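When a Robot Comes to Work in the Key Room

A page for young readers from the Rilness learning pages

Do you know how many doors there are in a big building? In the Fothergill building, in the town of Clumdale, there are 292 doors with a lock. There are offices, store rooms, music rooms, a kitchen and even a small door to the roof. Every lock needs a key, and every key needs a place where it lives when it is not used.

This place is called the key room. It is on the ground floor, near the big entrance. In this text we will visit it and learn what automation is.

What is automation?

Automation is a long word. It means that a machine does a job, or one part of a job, which a person did before. You already know many kinds of automation. A washing machine turns the clothes. A traffic light changes its color and no police officer has to stand there in the rain.

Some automatic machines do only one movement, again and again. Others can do many different movements. A robot arm is of this second kind. It has joints, like your shoulder, your elbow and your wrist, and at the end it has a gripper. The gripper is the robot's hand.

Why is a key difficult?

Take a key from your home and put it on the table. Now try to pick it up with only your thumb and one finger. Can you turn it so that the tip looks to the ceiling? You can probably do it without thinking. Your skin feels when the key begins to slide, and you press a little more.

For a robot this is hard work. A key is small and flat. The metal is shiny, and shiny things can confuse a camera. Also, keys like to hang together on a ring, so when you move one key, the others swing.

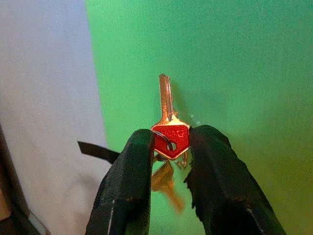
If the fingers press too softly, the key falls. If they hold it in the wrong place, it may turn around and point in another direction. The robot must hold the head of the key, the wide part, because the long part has to stay free to go into the lock. You hold your own key in the same way.

What did the people do before?

Before the robot project, called Drosside, 5 people worked in the key room. In the morning they gave out keys to everybody who came to work. In the evening the keys came back, often in one big heap. Then each key had to be looked at, and hung on its right hook.

The evening job was the one they liked the least. It was long, the numbers on the keys were very small, and the eyes became tired. A tired person makes mistakes. Once in August the key for the music room was hanging on the hook of the kitchen, and the children of the choir had to sing in the corridor.

What changes now?

The robot is still learning. At the moment it practices with a few keys only, and a person always stays near. The plan is that it will do the hanging up in the evening, and the people will do the other things.

There are still 5 people in the key room today. Their work is changing, and this is true in many places where a robot comes. These are some of the new things they do:

1. They check the robot's work. When a key hangs on a wrong hook, a person has to notice it and put it right.

2. They teach. A worker knows many small tricks, for example that an old key must be held a bit higher. The people who build the robot did not know this, so they had to ask.

3. They prepare the place. A robot likes it when things are always in the same position. Two arms also need enough space, so that one can work with a key and the other does not bump into it.

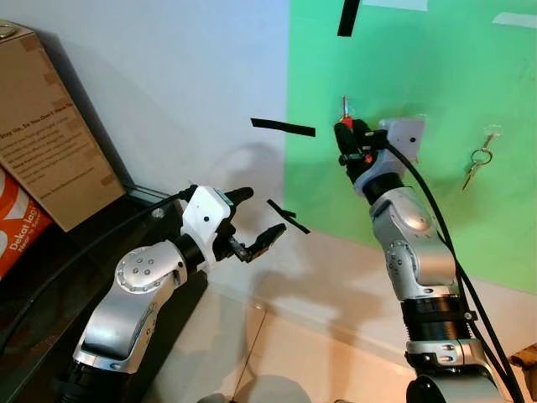

4. They talk more with visitors. A person who has lost a key is often upset. A robot arm cannot say "Don't worry, we will find it."

Is everybody happy about it?

Not everybody. Some of the workers were glad from the first day. One worker was afraid that there would be no job left for her. Another one said that he likes quiet work in the evening, and that he will miss it.

These feelings are important. When a company wants to use a robot, it should speak with the workers early, and it should tell them clearly what will happen with their jobs. In some workplaces automation does take jobs away, and then people have to learn a new profession or look for other work. This can be very hard for a family.

At Fothergill they had 4 meetings before the first robot arm was switched on. In the last one the workers asked for a big red stop button, in a place where everyone can reach it. They got it.

Words to remember

Automation: when a machine does a job, or a part of it, which a person did before.

Gripper: the hand of a robot.

Joint: a place where an arm can bend or turn.

Try it yourself

Put on thick winter gloves. Ask somebody at home for a ring with old keys and try to hang it on a hook, using only one hand and only two fingers. Then try it with one eye closed. Write down what was the most difficult part, and compare with a friend.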